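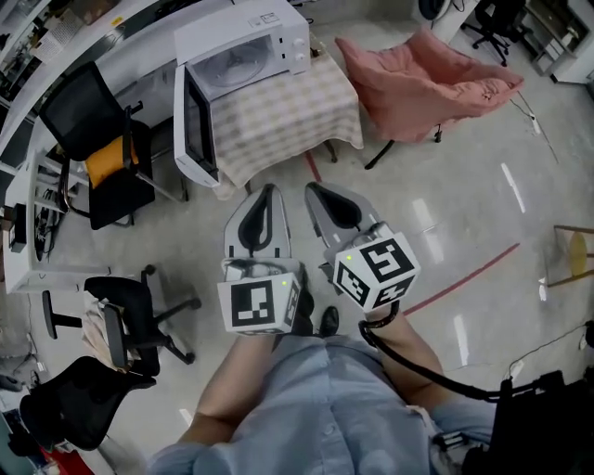 Hand-held grippers on, microwave open, ready for the next take.

Teaching by hand: your questions

I get a lot of mail about the demo recording I do for Zorklow, mostly the same handful of questions, so I've put my answers in one place. Last updated August 24, 2024.

So what are you doing all day?

Doing chores, very slowly, while wearing a headset! I hold a gripper in each hand and use those fingers for everything instead of my own. The recordings go into training, and later a robot arm with the same kind of fingers has a go at the same chore.

What are the cubes with the black and white patterns?

Markers. The cameras look for those patterns and work out where each gripper is and which way it's tilted. There's a cube on top of each one, with patterns on more than one face, so I can twist my wrist and still be tracked (mostly). The little green light on the cube tells me our tracking software, Irovar, is happy. If it goes out I stop and start that take over.

Why not just drive the robot by remote control?

We do that too. The remote setup is called Pryor and I spend maybe one week in four on it. With Pryor you sit at a desk and the arms copy you, and what you record is exactly what the robot did, which the training people love. But it's slow. A door I can open in a few seconds with the grippers takes me ages through Pryor, and my shoulders complain afterward. For fiddly work near the robot's limits I'd still pick Pryor every time.

Why a microwave?

Doors are hard. You have to get a finger behind the edge, pull along a curve and let go at the right moment, and then there's a glass turntable inside that you really don't want to bump. We've recorded 871 microwave takes so far, out of 2,139 in total, and I'm still not sick of it. Ask me again in October.

Do you ever mess up?

Constantly. I drop things, I miss the handle, I shut the door on a gripper. A fumble that I recover from stays in, and I was surprised by that when I started - the robot is going to fumble as well, and it needs to see somebody get out of trouble. If I give up halfway, the take gets tossed.

Can I sit down while recording?

Sure, I often do. Just don't switch between sitting and standing in the middle of a take. And check your cable before you start. Mine likes to lie across my right arm, and if it snags on something you'll feel a tug right when you're trying to be smooth.

How long is a session?

I do 20 takes, then a break, and 6 rounds of that is a full day. Your grip gets sloppy before you notice you're tired, so please take the breaks.

Do I need to know how to code?

Nope. I came from catering. Steady hands and patience get you most of the way.

Can I use my own kitchen?

Not with this setup, sorry. The Idmont kit is meant for home recording and has its own sign-up page, but I haven't tried it yet so I can't tell you much about it.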